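Gripper finger drifts off after a while, pushes blocks instead of stopping next to them
Posted in Cells & Fixtures, 23 October 2023

urkska_bench
Small sorting cell, arm on a perforated table, maple board bolted down, printed blocks. Single finger on a clamp ring. Runs fine for 200 moves or so then the finger lands too close and shoves whatever is there. Yellow octagons get the worst of it. Re-teach, fine again, then same thing. Marker calibration says OK every time. What do I check first?
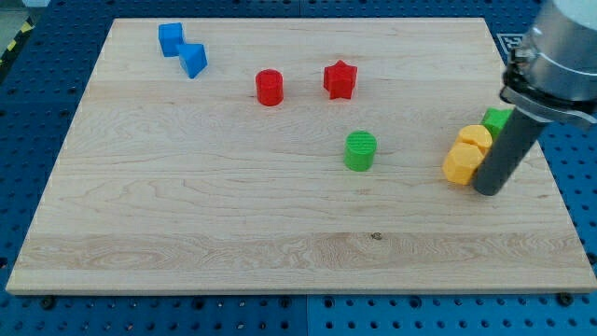 Page 2 of 2

Habte
Clamp ring. Had the same on ours. Bolts on the flange back out a hair and the finger turns. Draw a paint pen line across ring and finger, run it, look at the line. If it moved, clean both faces, no oil, tighten bolts crosswise a little at a time. Then re-teach the tool point, dont skip that.
Also check teh board bolts while you're there. Wood shrinks once the heat goes on in the building, ours was loose by November.

ledon133
just slow it down

Nikska
Slowing down hides it. Agree with Habte on the ring. One more thing, your marker is up by the back of the board and the wrist covers part of it when the arm reaches that side. Park the arm clear before you calibrate. "OK" on a half hidden marker doesnt mean much, mine passed and was still off.

urkska_bench
Paint line moved. Cleaned and tightened, running it again tonight. Will do the marker with arm parked tomorow.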